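Moving from a market stall to a small café unit: what did you get wrong?
3 min read

Flirnell
I've run a soup and flatbread stall at Plaltumow market for four years, Tuesday to Saturday. A unit has come up two streets away, 54 square metres with an extractor already in. Rent is 1,370 a month before rates. On a decent day I sell 80 portions from the stall. Is that enough to carry a lease? I'd be on my own in the kitchen with one person on the counter.

Rollitz
Depends on your average spend. Eighty portions at stall prices won't do it once you add wages, rates and gas. Work out what you take per customer now, then add a drink and a cake, as people sitting down do buy those. Ask for a break clause at twelve months. Also get the extractor checked before you sign anything. Mine had a service sticker on it and still needed 397 spent before the inspector would pass it. Keep the stall one day a week if you can, it tells your regulars where you've gone.
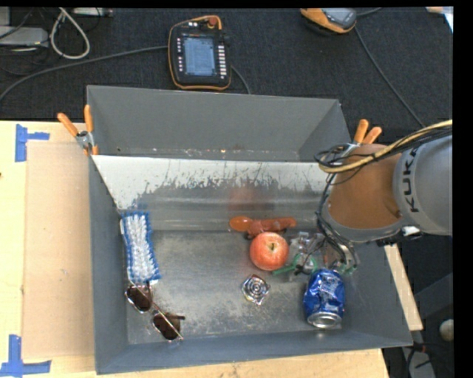 The other thing is opening hours. I opened for breakfast from the first week and threw away more than I sold. Start with lunch only and see who turns up asking for earlier.

Vlad
dont do it in february thats all im saying. we opened then and it was dead till easter

Flirnell
Thanks both. The landlord has agreed to talk about a break clause. Will ask about the extractor paperwork tomorrow.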